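Stop Buying the Second Gripper First 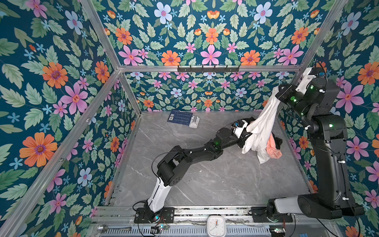
Two arms, one white garment, and a row of coat hooks on the rail behind.

I have been sent three comparisons of cloth grippers since June, and every one reads like a mattress ad. Volbridge has the softer pinch. Brulten closes faster. Rankin sells a controller that is supposed to make either of them behave. Pick your favorite and fold your shirts.

I don't buy it. Cloth is a miserable thing to grade a gripper on. A shirt lands differently every time you drop it, so a gripper that scores well in the morning can look hopeless after lunch with nothing changed but the heap. The Plaltadov write-up is proud of its 732 trials, and I was impressed too, until I found that the shirt was laid out flat by hand before each one. Who lays out their laundry before the robot gets it?

Finlay Dow, who has run more of these tests than I have, told me I was being unfair. You have to hold something still, he said, or you learn nothing. Fine. Then hold the arms and the cameras still, and let the cloth be a mess. Most of the tests I read do it the other way around. They swap the gripper, nudge a camera, retune the controller, and hand all the credit to the fingers.

And the fingers are the cheap part. The pair I was quoted came to roughly $2,000, and the salesman wanted to talk about nothing else. I asked how often the second arm knew where the first one had hold of the fabric. He offered me a demo.

Give me 100 tries from a crumpled start, failures included, with the old grippers left on. Then we can talk about new ones.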